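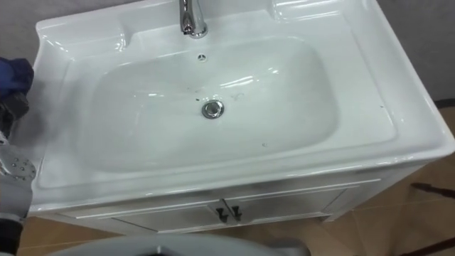

Wendell Begay

Thursday, January. Snow course and stream loggers, Plarnenska preserve

Started at 6:40 a.m. from the lower gate. Air -19 C at the gate, calm, high thin cloud. Balakrishnan Kandasamy on the second sled with the Federal tube and the spare battery box. Road plowed to the second culvert only, skis from there.

Snow course first, ten stations this year instead of twelve. Stations 4 and 9 were dropped in the fall after the blowdown. Numbering is unchanged, so the gaps in the sheet are intentional. Please do not renumber.

Depths on the north-facing half are consistent with the December run plus the two storms. South-facing half is patchy. Station 7 gave a short core twice and I took the third. The tube was sticking on a melt crust 22 cm down, hard enough that the cutter had to be turned through it. Same crust at 8 and 10, thinner. None at 1 through 3. I logged crust depth in the comments column because the form still has no field for it.

Density at station 5 looks high. I reweighed the core with the spring scale on the tree hook and got the same value. Leaving it in, flagged.

Reached Prastero Creek a little before eleven. Logger site A is at 1,399 m by the benchmark. The old sheet has 1,339, a typing error that has been copied forward at least three seasons. I corrected it on the master and initialed it. Anyone with a local copy of the site file should fix theirs.

Creek is bridged over at A except for a lead along the right bank, maybe a meter wide. Shelf ice is sound on the left. Pulled the Brosto unit through the standpipe. Housing intact, O-ring flat on one side but no moisture inside. Battery 3.41 V. Download took two tries, the first stopped with a checksum error. Second file opens and runs through to this morning.

Replaced the O-ring, greased it, relaunched at 15-minute interval. Memory on these holds 4,000 records, which at that interval is a little over 41 days. Next download has to happen inside that window or it starts writing over the oldest data. Put it on the wall calendar.

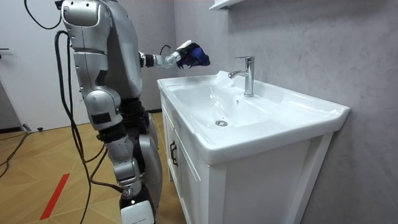
Why not go to a 30-minute interval and halve the trips?
The supercooling events are short, often under an hour from onset to recovery, and at 30 minutes the minimum is missed on most of them. Fifteen is already a compromise. We can go to 30 from April on, once the frazil season is over.

Went through site A's record at lunch on the field tablet. Water temperature sat between 0.00 and 0.08 C for most of the period. Four dips below zero, the deepest -0.04, all between 2 and 6 a.m. on clear nights. They end abruptly when the cover forms – after that the trace is flat. The stated accuracy of the sensor is coarser than these dips, so absolute values mean nothing without the ice bath offset. The offset for this unit was +0.02 in October. I have not applied it yet. Raw file stays raw.

Site B, below the beaver dam, was not reachable. Slush under the snow for the last 50 m, over boot depth on the probe. Turned around. Balakrishnan thinks it can be approached from the east side on the old skid road. Worth trying when it has been cold for a week.

Site C: standpipe tilted about 15 degrees downstream, probably ice push during the first cover. Logger was there and running. The anchor chain is holding. I did not try to straighten the pipe with the ice locked around it. Depth of sensor is now less than listed, measured 31 cm below the ice surface on the staff.

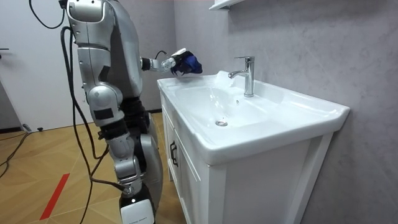 That puts the sensor close enough to the underside of the cover that it may freeze in if the ice thickens by another hand's width. I lowered it on the internal line by 8 cm and retied. The change in depth goes in the log as a break, time 1:25 p.m., and the two segments should not be averaged together.

Discharge by salt dilution at the open lead below C. One injection, 315 g of salt dissolved in a pail of creek water. Conductivity probe some 60 m downstream. Clean curve, returned to background in eleven minutes. Did not repeat, probe cable was getting too stiff to handle and we were losing light in the trees. A single run, so treat it as an estimate until we have a second.

Back at the gate 3:50 p.m. Air -14 C.

To do:
Ice bath for the spare Brosto unit before it goes out.
Order O-rings, two sizes, we are down to one of the small ones.
New cutter teeth for the tube or have the old ones filed. Balakrishnan has the file.
Add a crust depth column to the snow sheet.
Check the December density for station 5 against this one.
Dry the sled tarp, it is hanging in the back hall.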